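Visit to the Kadton shared workshop, 14/05/2024

Aravind Bhat invited me to see the build he shares with Geetha Varma. Part of it is at the workshop and part in a room at home, 6 minutes by foot. We began at home, where they practise packing with hand-held grippers.
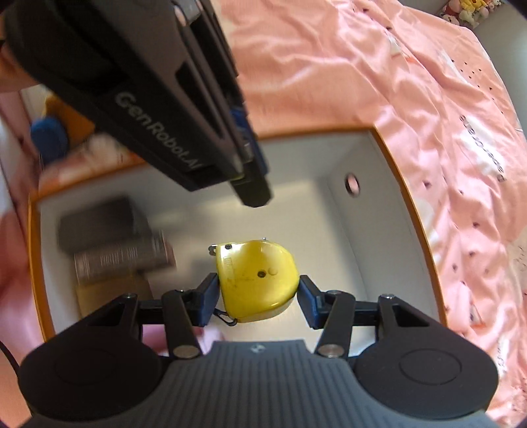
Geetha told me the finger pads were the hardest part to choose. They tried 2 kinds of rubber before October. I could try one gripper myself, and my wrist was tired very soon. Next visit I will ask about the wiring.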